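Workshop notebook, 11/8/22
Brusidness, draft four, second act

Okay, so the obituary writer is still not working and I think I finally know where it goes wrong, so I'm getting it down before I lose it again.

Quick recap for anyone who missed the July read. She's 62, she has written every obituary in the Floreck paper for most of her life, and one morning a man calls up very politely to complain that she got his wrong. Wrong school, wrong regiment, wrong dog. He doesn't seem bothered by being dead, he wants the dog fixed. She runs the correction, he's delighted, and then other people start calling. By the end of act one she has a whole line of supposedly buried people who want things put right, and a company called Nostent that would very much like her to stop taking the calls.

The opening still plays great! The room laughed at the dog both times and I'm not touching it. The trouble is everything from page 41 until she gets on the bus (I keep calling it the bus, it's a train now, fix that). She just answers the phone. She answers it in the office, she answers it at home, she answers it in the bath. I had convinced myself this was escalation and it's really the same scene with different furniture.

What I tried this week:

First I gave her a rival, a young guy from the county website who wants her job. He lasted two days. He was funny, but he dragged the whole thing toward being a newspaper movie and I don't want to write a newspaper movie. I kept one line of his and gave it to the receptionist.

Then I tried moving the Nostent reveal way up, so the audience knows what the company is doing while she still thinks she's dealing with cranks. Much better. Suddenly the nice man with the dog is frightening, or at least you can't tell, and every phone call has a question hanging over it. The catch is that she looks slow. We're ahead of her for something like half an hour, and people get impatient with a heroine they're ahead of. I can hear the note coming from the back row already.

So version three, which is what's in the folder now: she knows. She works it out one scene after we do and keeps running the corrections anyway, because she likes them. These people call her, they're grateful, they remember what she wrote. I wrote that scene in one sitting, her alone with the proof pages and a sandwich, hardly any dialogue, and it's the first thing in act two I'd be happy to read out loud.
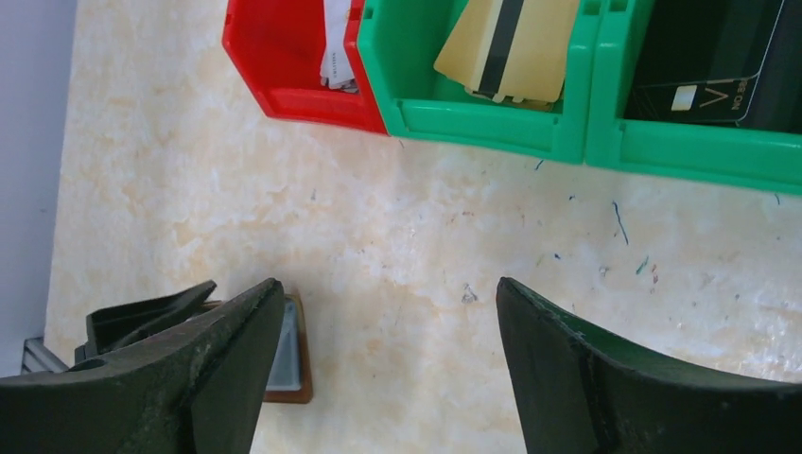
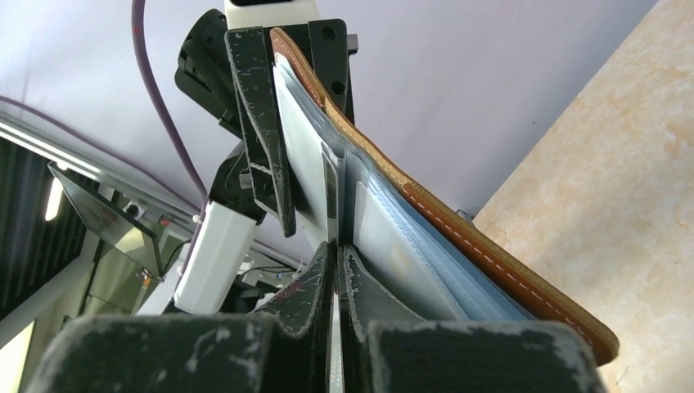
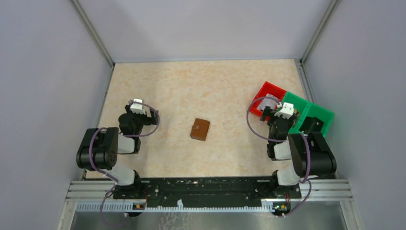
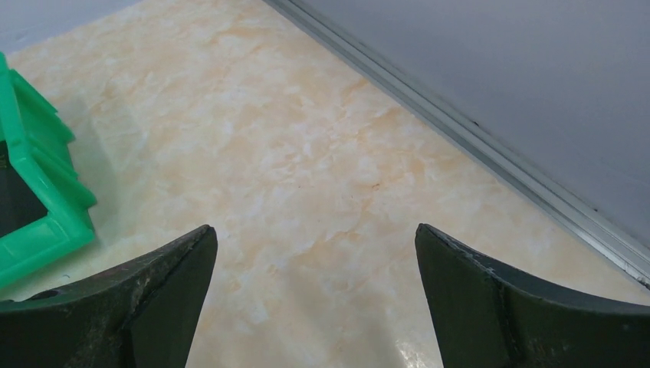
Frandsen

Next problem is length. The script is at 125 pages and it needs to lose a bunch of them (the notes I got said it felt long and I agree, I got bored typing the funeral parlor stuff). I printed the scene list and went at it with a pencil last night. Things I think can go:

The whole cemetery tour. I love it, it has the best joke about hedges I'll ever write, and it does nothing.

Her sister's second visit. The first one already tells us they don't get along. I might move the argument over the casserole dish into the first visit and see if it holds.

Either the break-in or the car chase, probably the chase. It's a woman in a hatchback following a florist's van at the speed limit, which made me laugh for a week and now doesn't.

Things I'm keeping even though somebody will tell me to cut them: the receptionist's crossword, the organ recital, and the long silence on the phone before the dog man tells her his real name. I timed that silence reading it aloud and it felt endless in a good way. Please let me try it once with actual readers before we argue.

A question for the group, and I'd like real opinions here. Does Nostent need a face? Right now it's letters and one very calm voice, and whenever I put a person behind a desk they turn into every other villain in a nice suit. Then again the last twenty pages have her shouting at a building. I had a go at making the calm voice belong to someone she wrote an obituary for years ago, a sort of satisfied customer, and I got goosebumps and then couldn't make the dates line up. Leaving it in brackets for now.

Also the title. I know everybody hates it! Brusidness is the typo in the very first obituary, the one she never corrected, and it pays off on the last page. If it doesn't pay off for you, tell me and I'll think again, but I've had four people ask me how to say it and that's four people who were thinking about my script.

To do before the next read:
- rewrite the train scene with her already knowing, so she's the one lying
- fix the dog (he's a spaniel in act one and a terrier on page 88)
- find somewhere else for the receptionist to overhear the call, the supply closet is dumb
- page 262 of the old notebook has a version of the ending where she writes her own obituary, dig that out and retype it

I'm bringing the sandwich scene and the eight pages after it. I need one person for the calm voice and it can't be me, I giggle.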